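Week 5: Sleep in school-age kids

Okay, picking up where we left off with bedtimes! I get asked every year how much sleep a second grader needs, and I always say 10 hours is a good place to start (some need more, and you'll see it in their mood by lunch). Screens off well before lights out, please, and keep weekends close to the school schedule.
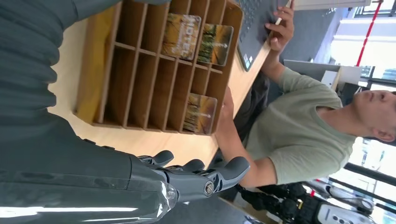
Wooden organizer on the tabletop

Snoring is the part I want you to remember for the quiz. A cold can do it, fine, but a child who snores most nights should be seen by their doctor. Ask about mouth breathing too, and bedwetting that has come back.

Read the Salameh chapter before September, and bring two questions. My office is 466, so come by!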